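Mosside Community Language School
About Us

Last updated: 02/01/2025

We teach languages to adults in the evenings, in a converted shop on Korletey Street, and we love it! Mosside started as one beginner Spanish class with more chairs than students. These days the building hums from the moment people get off work until we lock the door, and on a good night you can stand in the hallway and hear French verbs on one side and someone telling a long joke in Portuguese on the other.

The school was founded by Bernice Ametepe, who still teaches the Tuesday-style "drop in and talk" group (we call it that because of an old flyer; it moves with the season). Bernice learned English as a grown woman with a full-time job, from a teacher who let her make mistakes for a whole hour before correcting a single one. She has been trying to pass that kindness along ever since. If you take a class here, you'll hear her laugh before you meet her.

What we teach

Spanish, French, Portuguese and Italian run all year, at beginner, improver and conversation level. We also teach English to people who are new to town, with morning hours as well as evening ones, and those classes are the heart of the place. Ewe and Twi come around when we have enough people to fill a table, so please do tell us if you want them. We keep a list, and we call everyone on it.

Class size stops at nine. We've tried bigger groups and didn't like them. With nine people everyone gets to speak several times in an hour, the teacher knows your name by the second week, and the quiet students (we were quiet students, most of us!) have a fair chance of getting a word in. There are two teachers in every beginner class, one leading and one moving from table to table, so if you get stuck on a sound or a spelling, someone is there quickly.

How a class goes

You'll be talking in the first five minutes. We don't hand out a grammar book on day one. Your teacher will say something, you'll say something back, and by the end of the evening you'll be able to greet a person, tell them your name, ask for the thing you want and say thank you for it. Grammar comes in when you start asking for it, usually in week three, and by then it feels like help.

Food is the topic we reach for first with beginners. Everybody eats, everybody has opinions, and the words come up again the next morning at breakfast. Students learn the fruit they buy every week, then the colors, then "bigger" and "smaller," and then we let them argue over prices. Market night, at the end of the first term, is loud and very silly, and it's the evening former students ask to come back for.

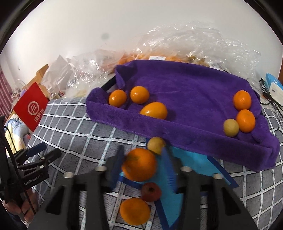
Do I need to know any of the language before I join a beginner class?

Beginner classes start from the very first word, so you can come with nothing at all. If you studied years ago and remember bits of it, come for a short chat with a teacher first and we'll find you the right table.

Our teachers

All our teachers speak the language they teach at home or lived for years where it's spoken. Some trained as schoolteachers, one drove a bus for half his working life, and another still runs a bakery and arrives smelling wonderful. What they share is patience and a real interest in the people in the room. New teachers spend a full term as the second person in a beginner class before leading one, and we pay them properly for that term.

Every teacher also takes a class here as a student, in a language they don't know. It was Bernice's idea and there was some grumbling when she brought it in! But it keeps us all fair. It's hard to be short with somebody who can't roll an R when you spent last night failing to do the same thing in the next room.

The building

We're at 19 Korletey Street, across from the old Zurnley print works. The front room still has the shop window, and the big class meets there. The back rooms are smaller and warmer, and the conversation groups fight over them. There's a ramp at the side entrance, a restroom on the ground floor, and a kitchen where you're welcome to make tea. Street parking is free in the evening, and the bus stops at the corner.

Upstairs is our lending library, which has grown to 3713 books, mostly through gifts. Picture books, cookbooks, detective novels, a whole wall of comics in French. Students can borrow anything for a month, and if you need longer just ask. We especially like it when a book comes home with pencil notes in the margin, so please don't rub them out.

Fees and help with fees

You pay by the term, and the current fees are on the notice by the front desk or from the office by phone. Morning English classes are free. For everything else we hold back places at half price, and you don't need to bring papers or explain your situation, only ask. We also have a swap plan: if you speak one of our languages well and can spare an evening to sit with a conversation group, your own class costs nothing.

Summer

The regular schedule pauses in July, when we run the Delov Week instead. It's named for the family who owned the shop before us and gave us a very gentle rent in the early days. For that week the doors are open to anyone and you can try a language for an evening, watch a film, join the singing (you don't have to be good, we certainly aren't) or bring your kids to story hour upstairs. Plenty of our long-time students first walked in during Delov Week because they heard music and wanted to know what was going on.

Come and see us

You're welcome to sit in on a class before you sign up. Call the office or stop by any evening we're open, and someone will show you around and introduce you to a teacher. New terms begin in fall, winter and spring, and we take late starters for the first two weeks of each. Bring a pen, and if you have a friend who's been meaning to learn too, bring them along.

Sign up for our newsletter to get class dates and library news by email. You can unsubscribe at any time.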